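Course notes: Learning Manipulation from Demonstration
Unit 6, Wrist views and where the policy looks
Notes by Roya Moradi, revised 2023-06-09

Last time we finished with the plain behavior cloning loss and the sad little plot of errors piling up over a long rollout. Today we get to the part of the course I look forward to most: what happens when the only eye the policy has is riding on its own wrist!

Start with the geometry. A fixed camera gives you a world that holds still while the arm moves through it. A wrist camera gives you the opposite. The gripper sits in the same patch of pixels in every single image and everything else slides, grows and tilts around it. So the network gets the hand for free (same housing, same linkages, only the finger opening changes) and has to work for everything else.

That has a lovely consequence. Near a grasp, position errors show up directly as an offset between the object and the gap between the fingers. You don't need a calibrated transform to the base to see that you are a little too far left. If you did the visual servoing problem set in March, this is the same idea with a learned controller on top.

The price is context. Look at the bathroom task we use all through this unit, with the fingers open at the sink.
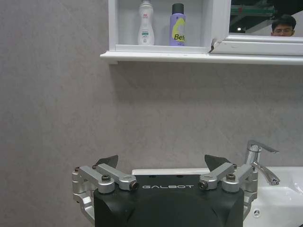 Fig. 6.1. Open gripper at the basin. Shelf, faucet and mirror all share the view.

Go through it with your neighbor and mark which pixels matter for the next action. Students nearly always circle the purple can on the shelf first, and fair enough. But the can takes up a small area near the top, and a network trained from scratch may lean on something much bigger, like the rim of the basin or the line of the cabinet ledge. Those are good cues for where the wrist is. They are bad cues for what to do if the can has been moved.

Then there's the mirror. I love this one. It shows a second room at the wrong depth, with a person's head in it, and it changes with every small turn of the wrist. Anything you built on optical flow will have opinions about that region, and they will be wrong.

The method. Hanne Ladefoged's trick, which we call Piron in the code, is short enough to fit on one slide:

1. Run the encoder on the full wrist image and keep the spatial feature map. No pooling yet.
2. Predict a soft attention mask from the features plus the finger opening.
3. Pool under the mask, and send that to the action head.
4. During training, blank out a random patch outside the mask and ask for the same action again. Penalize the difference.

Step 4 does nearly all the work. If the action changes when you hide a bit of wall, the mask was in the wrong place, and the gradient says so. Note that the finger opening goes in at step 2. It's one scalar and it matters a lot, as the next view should make clear. 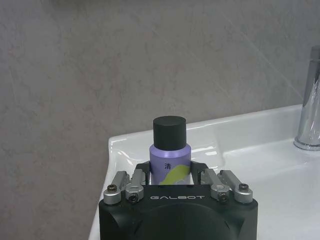 Fig. 6.2. Purple bottle between the fingers, sink rim behind.

With the fingers around the bottle, the useful region is small and central, and the housing hides the lower end of the bottle completely. The policy can't see what is under it. Whatever it does about height has to come from the rim, from the arm state, or from memory. Svend Mogensen argues for memory, I argue for arm state, and we'll have that out in the seminar.

Results to copy down. Training set: 2278 demonstrations. Test: 100 rollouts per policy, with the shelf items rearranged. Plain cloning succeeded on 57. I'm leaving the Piron number off the handout on purpose, so write down your guess before lab and bring it along.

For lab: train with step 4 switched off and plot the mask over time for 3 rollouts of your choice. Watch the mirror!

Reading: Ketill Oddsson's notes on attention pooling, sections on masks and on failure cases.

Filed under: Course material / Robot learning / Imitation

Recent handouts
Unit 5: Why errors pile up
Unit 4: Teleoperation with the Fornby rig
Punus simulator, setup guide
Guest lecture slides, Ketill Thorlacius: Grasping shiny things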